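Sorting cell drops bands between bins, no fault raised

Forum: Handling soft goods
9 replies

tamuno_a
Posting in case someone has seen this. We run a small two-arm cell that sorts flat elastic exercise bands by color into plastic bins. Arms and grippers are from Prernmont, the vision and task software is Plondov. The policy was trained on demonstrations of people doing the same sort by hand.

The fault: the right gripper closes on a band, lifts, travels to the correct bin, opens, and logs a completed place. In 44 of 138 cycles on the last long run there was no band in the bin. It had slipped out during the lift, or had never been picked up at all. The controller raised nothing. The worst case was a band that stayed pinched at one end, stretched over the bin rim and snapped back toward the operator side. No injury, but I have stopped unattended running.

For reference, the kind of demonstration we trained on:
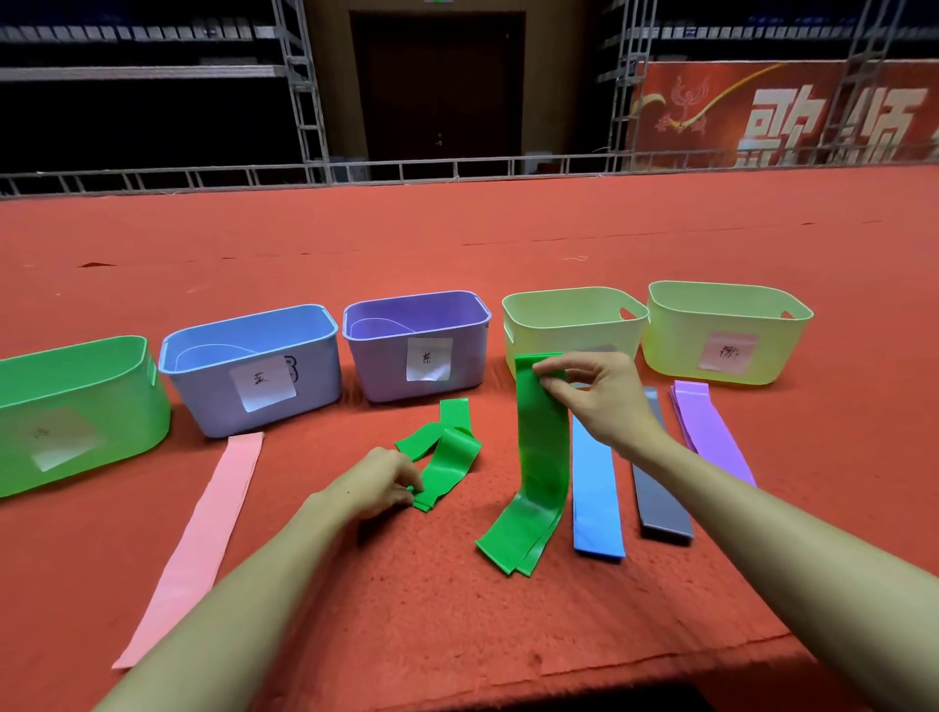 Grip force is set at the low end because the higher setting left marks on the thinner bands. Grip detection is on jaw position only. I suspect that is the whole problem, but I would like other opinions before I write it up.

Asabe Tamuno

drumlin_k
Jaw position will not do it. A flat band folded once is a couple of millimeters thick. Your closed position with a band and your closed position without one are probably inside the same tolerance. Log the raw jaw value at close for good and bad picks and see if the two groups separate at all.

tamuno_a
They overlap. I plotted them this morning. A single layer cannot be told from empty jaws. A doubled layer can, most of the time.

palletjack
Then it's a sensor problem and you can stop looking at the policy. Put a load cell in the wrist or a beam across the fingertips. We used a Katsaros through-beam on a bagging line and the false places went away.

ferrite
Disagree that it stops there. Missing detection explains why no fault was raised. It does not explain why the band was dropped. Those are two faults and they should get two entries in the report. How does the person in the demonstrations pick up a band? If they gather the material and pinch a bundle, and the robot goes for one flat edge, the grasp was never going to hold.

tamuno_a
Fair point. I went back through the set. Both kinds are in there. Some bands are gathered and pinched, some are held by one end with the rest hanging. The robot strongly prefers the second. It does worst when the bands are in a heap, where the top layer slides over the one below as soon as it is touched.
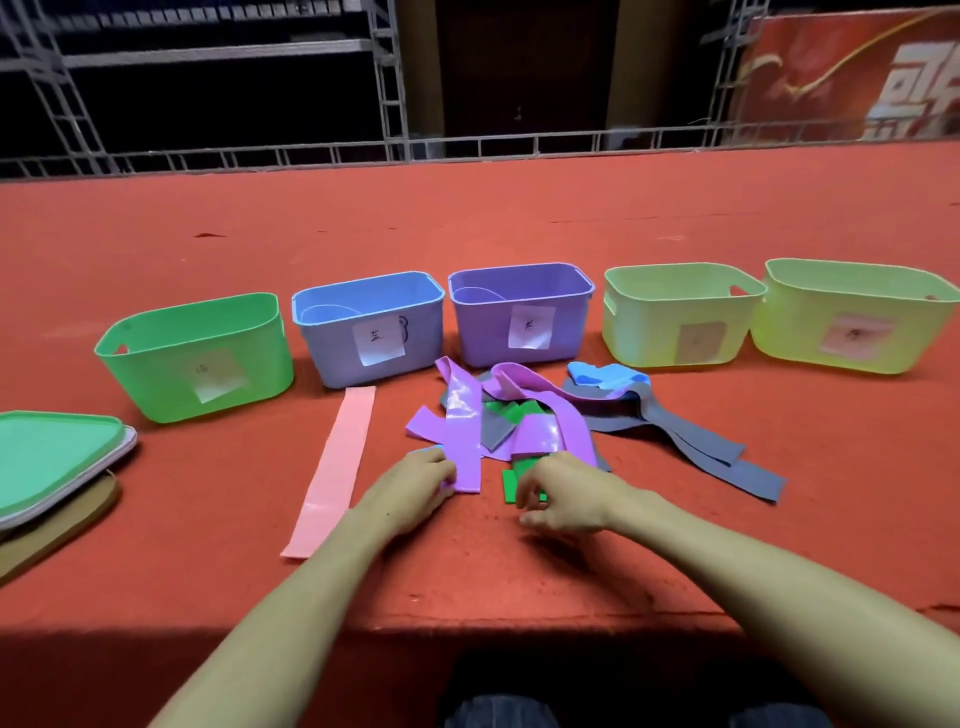 On a heap the drop rate is more than double what it is with the bands laid apart. The other thing that goes wrong there is a double pick. It takes the band it wants and drags a second one of another color along underneath, then releases both into the same bin. That also logs as a good place.

drumlin_k
Do you have a check on the bin after release? A before and after comparison of the bin interior would catch the empty places and most of the double picks, with no new hardware.

palletjack
Until the arm blocks the view, or the band lands on others of the same color. I would not hang a safety decision on it.

drumlin_k
I didn't say safety. I said sort quality. The snap-back is a separate matter and needs a guard.

ferrite
Agree with that last part. A stretched band stores energy and the arm has no idea it is stretching anything. Limit pull force during transfer. If the force at the wrist climbs while the arm is moving through free air, stop and hold. Do not open the jaws. Opening is what lets it fly.

tamuno_a
The current fault response is to open the jaws and retreat. That was copied over from our Wivby cell, which handles rigid boxes, and it went in without a review. I have changed it to hold position and call the operator.

Status for anyone who finds this later:
1. Polycarbonate guard fitted on the operator side. Unattended running is still off.
2. Fault response changed as above. Tested with a band clamped to the table at one end; the arm held on all 3 attempts.
3. Through-beam on order for the right gripper only. The left has no room at the fingertip — I will need a different bracket.
4. Grasp selection not fixed. We are recording more demonstrations with bands in a heap and will retrain in November.

palletjack
On item 3, check that the beam still trips on the thinnest band you have. Ours missed thin clear film until we changed the angle.

tamuno_a
Noted. The pale ones are the thinnest we have, so I will start with those and post the jaw and beam logs together.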